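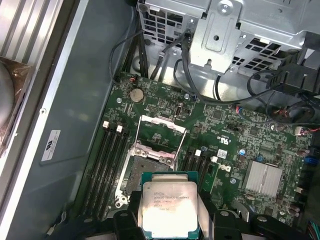
About Girkirgate Computer Repair

We fix and rebuild desktop computers for schools, offices and regular folks in Zevdale. Started with 17 old towers and one bench. Now it's 2,000 machines through the door and counting.

What we do: processor swaps, memory upgrades, drives, power supplies, cleanouts. Old office towers are our favorites. Plenty of life left in most of them, just need teh right parts.

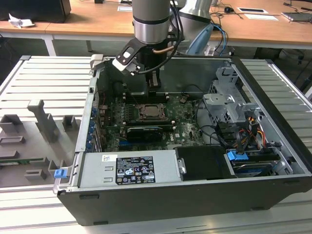
Side panel off, drive cage and power supply in view.

Every tower gets opened up before we quote. No guessing. We look at the socket, the slots, the cables, then call you with a price. Flat $50 for the look, comes off the bill if you go ahead.
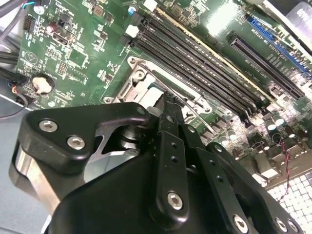 Parts come from Sarantis, mostly pulled and tested server and workstation stock. New if you want new, just ask. Memory is usualy the cheapest fix, so ask about that first.
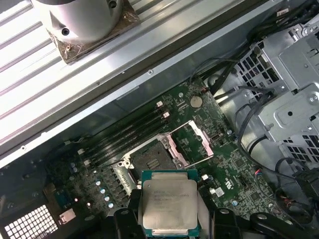

Where to find us

107 Walska Street, Zevdale. Parking in back. Closed 5th September for stock count. Longer hours start in October, will post them here. Drop-offs any time we're open, bring the power cord please.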